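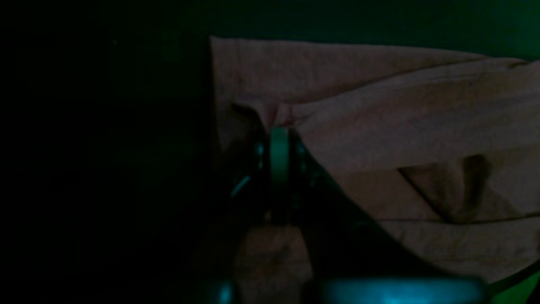 Threads > Textiles > Knits and shrinkage

Latest Following Saved Search

Celeste Leiva
5 Sep 2024

1/
Notes on why cotton jersey changes size in the wash, and why the care label only covers part of it. I test knits for a living. Most of this applies to any plain T-shirt.

2/
Two separate things get called shrinkage. Relaxation shrinkage is the fabric giving back stretch that was put in at the mill. Felting is scales on wool fibers locking together. Cotton has no scales, so cotton doesn't felt. Almost everything you see in a cotton tee is relaxation.

3/
Where the stretch comes from: jersey leaves the knitting machine as a tube, then gets scoured, dyed, squeezed and dried. Each of those steps pulls it lengthwise. The loops get taller and narrower and stay that way until water and movement let them go back.

4/
So a tee usually loses more length than width. Some get slightly wider. If yours went short and boxy, the loops have moved back toward their resting shape. The fiber itself has barely changed.

5/
Water does more than heat. Wet cotton swells across its diameter, the yarn gets fatter, and a fatter yarn needs more length to travel around each loop. The loop closes up to supply it. A cold wash will start this. It just doesn't finish it.

6/
The tumble dryer finishes it, mostly through agitation. Loops that would stay put on a rack get shaken until friction between the yarns gives way. Line-dried samples from the same roll come out longer than tumbled ones, and they drop to match once you tumble them. 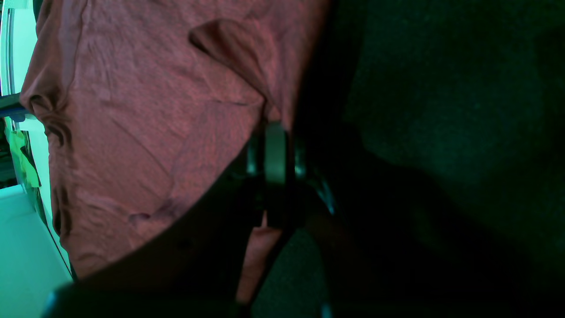 7/
How we measure. Condition the sample flat, mark it with a template, wash, dry, condition again, remeasure between the same marks. Don't smooth the cloth hard by hand before measuring. Jersey stretches under very little force and you will measure your own arm.

8/
Last February I ran 59 samples for Haltska, all plain jersey, all the same wash program. The usual complaint came back: "passes in the lab, fails at home." The lab wash was one cycle. Home is many.

9/
We went to 4 cycles. The first did most of the work, the second a fair amount, and the last barely moved the marks. If you only have time for one cycle, say so in the report and don't call the result final.

10/
Twist is a different problem. Side seams that walk around to the front come from spirality: the yarn is twisted in one direction and wants to untwist, so the loops lean. Washing lets them lean further. Ironing pulls the seam straight until the next wash.

11/
Ply the yarn against its own twist and spirality mostly goes away. It costs more, so budget tees skip it. Some mills set the fabric skewed in the opposite direction, which looks fine on the shelf.

12/
Ieuan Powell asked about compacting. A compactor pushes fabric back on itself lengthwise with heat and steam, so the shrinkage happens before cutting. It works if the roll isn't pulled again afterward. Spreading it tight on the cutting table undoes a good part of it.

13/
Rūta Rozīte asked whether hanging a tee wet will bring the length back. Some of it, from the weight of the water. It also pulls the neck out of shape. Dry flat, ease the body to length while damp, leave the collar alone.

14/
Softener makes the hand feel different. I have not seen it change the measured length enough to report.

15/
Next thread is rib collars, which have their own problems. Craddock is sending two rolls, one with elastane and one without.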